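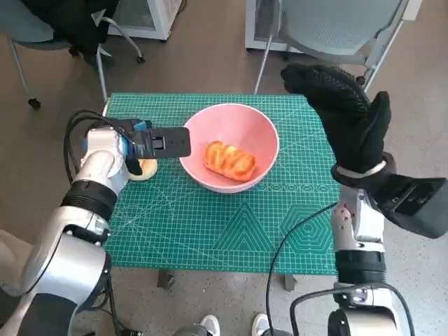
Procuram-se participantes que não acreditem em dietas milagrosas

A Drindier abre inscrições para um estudo sobre hábitos de pequeno-almoço e concentração no trabalho. Já sabemos o que vai pensar: mais um inquérito a provar que a aveia salva vidas. Também nós desconfiamos, e por isso gostávamos de ter gente desconfiada na amostra.

O que pedimos
Preencher um diário alimentar durante 3 semanas e comparecer a 2 sessões presenciais nas instalações de Fustham, cada uma com cerca de 4 horas. É bastante tempo. Quem lhe disser que um estudo destes se faz em dez minutos ao telemóvel está provavelmente a vender-lhe batidos.

Quem pode participar
Adultos que trabalhem sentados a maior parte do dia e que não estejam a seguir um plano alimentar prescrito. Quem salta o pequeno-almoço é bem-vindo. Não aceitamos consultores de nutrição nem pessoas que vendam suplementos, mesmo que seja "só às amigas".

O que damos em troca
Reembolso das deslocações e um vale de compras, entregue no fim da segunda sessão. Não prometemos perda de peso, energia renovada ou uma pele melhor. Os resultados serão publicados em março, incluindo os que não derem em nada, coisa menos habitual do que devia ser.

Inscrições até 23 de agosto de 2025, na receção de Fustham ou pelo formulário desta página. Dúvidas e objeções devem ser dirigidas a Dolores Ruiz-Ortega, responsável pelo recrutamento. A inscrição não garante lugar e pode desistir em qualquer altura, sem justificação.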